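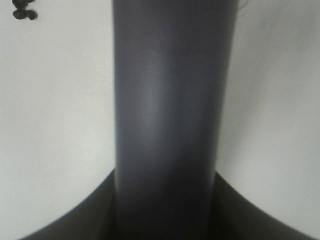

Drokon Product Desk
Technical editor, coatings

Drokon Dimula 52 Topcoat, Water-Based, Single Component

We use cookies to remember your country and basket. Accept / Manage settings

Dimula 52 is a pigmented topcoat for indoor steel, aluminum and rigid plastic. It is supplied ready to spray and can be brushed on parts too small to be worth masking. It replaces the earlier Dimula topcoat in all gray shades. The old product stays available in white until stock runs out.

The coating dries to a low-gloss film. Gloss depends on film thickness and on how fast the water leaves the film, so parts sprayed in a cold shop come out slightly shinier than parts sprayed in a warm one. If several parts will be mounted side by side, coat them in the same session and from the same can.

Sizes
The small can holds 296 ml and the large can holds 2,000 ml. Both have a press-fit lid. The large can also has a wire handle. Refill pouches are no longer made.

Surface preparation
Bare steel must be primed. Use Dinsa gray primer or another water-based primer with a full cure. Aluminum should be scuffed and wiped down before priming. Most rigid plastics take the topcoat directly after a light sanding, but polyethylene and polypropylene are not suitable and no primer in this range will change that.

Remove wax, silicone polish and cutting oil with a solvent cleaner, then wipe with clean water and let the part dry. Old paint can stay in place if it is sound and does not soften when rubbed with the cleaner.

Application
Stir from the bottom of the can. Do not shake, as trapped air leaves pinholes. Strain before filling the gun. Apply two thin coats and leave at least 40 minutes between them at normal room temperature. On round stock, keep the passes parallel to the long axis and turn the part between passes – spraying across the curve tends to leave a dry band on the far side.

A third coat is allowed on dark shades over a light primer. Additional coats after that add drying time and nothing useful to coverage.
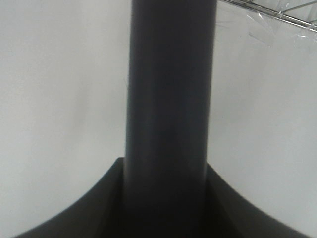 Dark charcoal gray, matte with a slight satin look.

Drying and handling
The film is dry to the touch before it is ready for use. Leave coated parts on a rack overnight before assembly, and longer if they will be clamped or stacked. Low-gloss films mark more easily than glossy ones during the first days. Finger marks usually come off with a damp cloth. Do not use abrasive pads, which polish the surface and leave a permanent shine.

Shades
Slate, charcoal, graphite and light gray. Slate has a cool base and can look faintly blue under daylight lamps. Screen colors are a guide only. Brushed sample cards can be ordered from Driltalari, our distributor, and are sent out in sets of four.

Storage
Keep from freezing. Once frozen, the product separates and cannot be stirred back. Opened cans should be closed firmly and stored upright. Skin on the surface may be lifted out and the rest strained and used.

Not recommended for
Outdoor use, food contact surfaces, cooking equipment, threads, bearing seats or sliding fits. Film thickness on a shaft is enough to spoil a close fit, so mask these areas before spraying.

The data sheet was last revised in July. Earlier printed copies give a shorter recoat time and should be discarded.

Share 12 | Comments 3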